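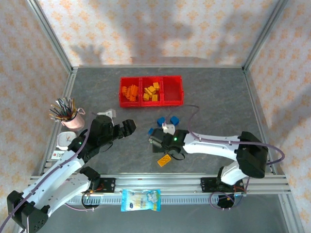
Uvel three-part sorting tray: the review

I have now owned three things designed to stop building bricks living on the floor. The first was a drawstring mat, the second a tower of drawers which ate its own handles, and the third is this, the Uvel, which is a red plastic tray with three compartments and very little else to say for itself. I bought it in September. The instructions are a folded sheet, printed on one side only, and I still managed to lose them.

Red is the only colour it comes in. You will see it from the landing. You will also lose every red brick you own in it, so keep those elsewhere (ours are in a biscuit tin, which cost nothing and works perfectly well).

Sorting by colour

My sister-in-law, Maya Saliba, sorts by shape and thinks colour is for amateurs. She may be right, but colour is what you can manage after work with the radio on. Orange goes on the left, yellow in the middle, blue on the right. The orange end fills first and the long pieces refuse to lie down, so you get a sort of bonfire. Three compartments means three colours, and anyone with a fourth is directed by the Uvel people to buy another tray.

Scooping out is easy enough for adult fingers. Small pieces do get into the corners, where you end up chasing one single stud with a fingernail. The inside is shiny, and once it's empty it shows every speck of fluff.
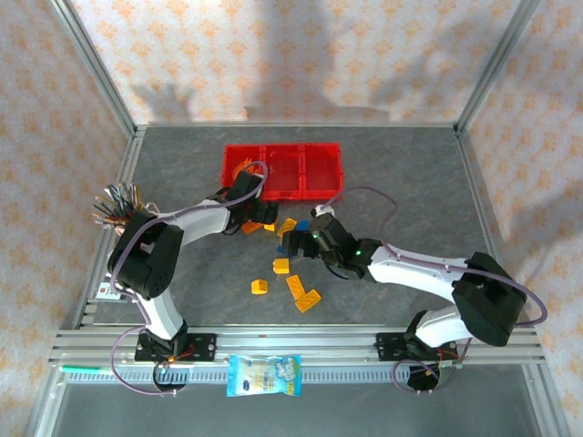
Against the Savum

The obvious rival is the Savum, which has a lid. I borrowed one for a fortnight and the lid spent it under the sofa. Its dividers also come out, and they do so chiefly when you are carrying it. The Uvel's have stayed put, even after going down the stairs once -- my fault, and a long evening.

Where it loses is carrying. There's no handle, so you hold it like a roasting tin and hope the dog is elsewhere.

Day to day

It lives on the table, at the back, where it can be reached without getting up. Blue is always the thin end in our house. I don't know where the blue ones go. 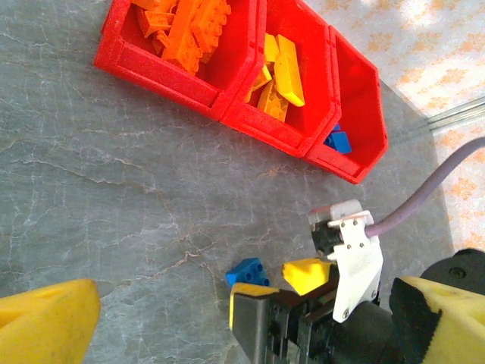
Orange, yellow and a rather poor showing from blue.

Worth buying if your collection is small and you can stand the red. Three and a half out of five, and it would have been four with a handle.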